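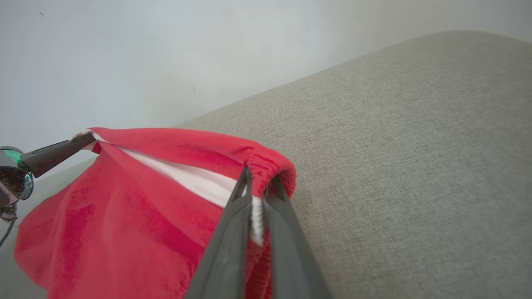
Keith Katene would like it noted that he got the same success rate by turning the bag inside out and calling it a different task, and that this manual should therefore say, in large letters, what counts as an opening. Fair enough. It does now, in step 6.

Section 4. Recording two-arm cloth runs with Fekulau

Read this section before you power up the arms. You will read it again afterward, with more interest.

The Fekulau method teaches the policy from two wrist views and no overhead camera. One hand holds the cloth steady, the other takes the gathered edge, and the model learns which hand is supposed to be doing what. In the Naddale trials we recorded 1707 runs and kept 1555. The rest are stored under "educational."

Before you start

Use soft, fuzzy cloth with a lining of a different color. Red fleece over white works well. Gray fleece on a gray couch also works, if your aim is to write a paper about failure.

Note: Brushed fleece changes shade when the pile is pushed the other way. Leave it alone. Smoothing it before every run teaches the policy that somebody will always smooth it.

Steps

1. Lay the cloth on the padded surface with the lining hidden. Do not fold it neatly.

2. Start the Ereck recorder and wait for both wrist views to appear. If the left view shows up under the right-hand label, swap the labels now. Swapping them later takes around 10 minutes per run, and we have done the arithmetic for you: don't.

3. Bring the left gripper to a corner and close it.

4. Bring the right gripper to the gathered edge. Close it slowly, at speed setting 4 or lower.

Caution: Loose threads look like an edge to the policy and feel like an edge to the force reading. A run in which the fingers close on thread alone must be tagged "thread," even if the cloth comes along for the ride.

5. Move the hands apart until the lining shows in both wrist views. Stop there. The cloth has nothing further to confess.

6. Mark the result. AN OPENING COUNTS ONLY IF THE LINING WAS HIDDEN AT THE START OF THE RUN. See Katene, above.

7. Release the right gripper first, then the left. Save the run before touching the cloth.

Note for Baxter users: the older Baxter script saves on release of either hand, so you will get two files. Keep the longer one. The shorter one always has the better-looking grasp and ends before anything useful happens.

If the policy keeps grabbing the couch, go to Section 5. Bring a lint roller.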